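Re: [av-hire] Wireless microphones for the hall in Larnbridge
From: K. Brynjólfsdóttir
Date: February 27, 2026

Dear all,

thank you for the many answers to my question. I quote the one I want to reply to:

> For a hall with 278 seats I would not rent more than 4 handheld sets.
> Ask Skandside if the receivers come in a rack, and if the
> frequencies are already coordinated. In November we got two sets on
> the same channel and lost the whole morning.

I have now asked Skandside. The receivers come in one rack, with the antenna cables, and they set the frequencies before delivery. They also offer 2 headset microphones for the same price as handhelds, but the batteries are charged separately.

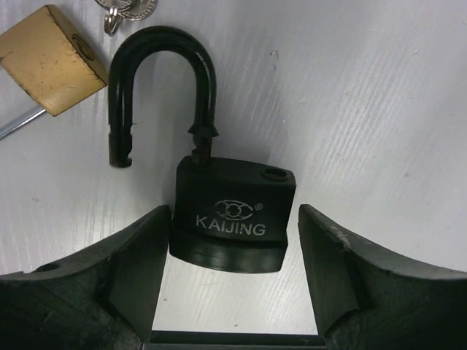
The deposit is 500 euros, and we get it back when everything is returned complete. Vilomport has a lower daily price, but they do not deliver to Larnbridge, so somebody must drive two times. For this reason I prefer Skandside.

One thing I still do not understand. The mixer in the hall has only XLR inputs, and in the offer it is written "balanced output, jack or XLR". Does it mean that I can choose on each receiver, or must I say it when I order? I would like to know before I sign, as the adapters are charged per piece.

If someone has used headsets for a panel discussion, I am also glad to hear if they stayed in place.

Best regards,
K. Brynjólfsdóttir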